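Open Day at Astard: A Saturday in an Old Mill Full of Fairy Lights

My cousin is getting married next September, and for reasons I still don't fully understand I have been put in charge of Finding The Place. So on July 13, 2024, I drove out to the open day at Astard, the big brick mill above the river at Pleravach that reopened as a wedding and party venue this spring. I'd only seen it on their website before, and you know how those photos go. Every room is the size of an airport and it's always sunset.

Well, it was 10:30 in the morning and the place still looked gorgeous!

You park in a gravel lot at the bottom and walk up a ramp (there's a shuttle cart for anyone who doesn't want to, and I'd book it for grandparents, the ramp is longer than it looks). At the top a woman with a clipboard gave me a sticker with my name spelled wrong and a glass of something with elderflower in it, and off we went in groups of 12.

Our guide was Pin-yu Sin, the events manager, who talked fast and walked faster. She took us into the main hall first. It seats 200 for dinner, or 118 if you want the dance floor down and the round tables, and I wrote both numbers on my hand because of course I'd left my notebook in the car. The beams are original. The floor isn't, and I was glad to hear it, having once watched a bridesmaid lose a heel between two antique boards. Somebody asked about air conditioning and the answer was yes, in the hall and the bridal suite, no in the upstairs gallery. It was pretty warm up there, and I'd keep cocktail hour short if you're a summer couple.

The bridal suite is up a back staircase with good wide steps. Big mirrors, lots of outlets, a proper steamer, and its own bathroom with a lock that works (I tested it, I always do). You get it from nine in the morning on the day. The other side gets a smaller room off the courtyard with a dartboard and a mini fridge, and two guys on our tour spent so long at the dartboard that we had to go back and collect them.

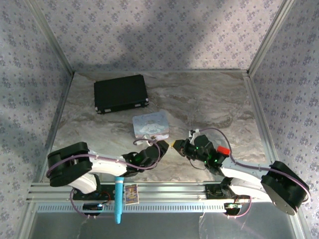
Then came food, which let's face it is why half of us were there. Astard doesn't have one in-house caterer. You pick from 4 approved ones, and two of them had tables set up in the courtyard. Dambrauskienė was my favorite by a mile. They do these little potato pancakes with smoked trout and dill, and a beet salad I went back to three times while pretending to be looking for a napkin. Istov does the fancier plated stuff, a short rib that was lovely, a mushroom tart that was a bit dry. I started a list of colors for my cousin while I ate, and so far it says pale lavender walls with little purple flowers, like the wallpaper in the photo, plus a light blue for the favor tins. She's been going back and forth between lavender and sage green since Christmas, so we'll see. The caterers bring their own linens, by the way, and Istov had a gray-purple napkin that would be perfect if she ever commits.

After lunch there was a mock ceremony on the lawn so you could see how the chairs would sit and hear the sound system. The speakers are fine. The view is more than fine: river, trees, one very white church steeple on the far side. There's a train line over there too. One went by in the middle of the fake vows and you could hear it, not enough to drown anybody out, but I asked for the Saturday timetable and Pin-yu is going to email it to me.

The rain plan is the main hall, flipped during cocktails. They say the turnaround takes forty-five minutes. I'd love to see it done before I believe it, and I asked whether we could peek in on a real one. She said she'd check with a couple who have a date coming up, which I thought was a nice answer.

A few things I'd want to know if I were reading this: music has to stop at eleven, no exceptions. Sparklers are okay on the gravel, not on the grass. No confetti anywhere, though dried petals are allowed. Dogs can come to the ceremony but not to dinner. You can bring your own wine if you pay corkage per bottle, and they chill it for you. The deposit holds your date for a year and you can move it once for free.

Prices weren't on the handout, you have to sit down with someone for those, and the line was long by then. I got an appointment for the Thursday after instead. On my way out I picked up the Dambrauskienė menu for my aunt, and I ate one last pancake on the way down the ramp.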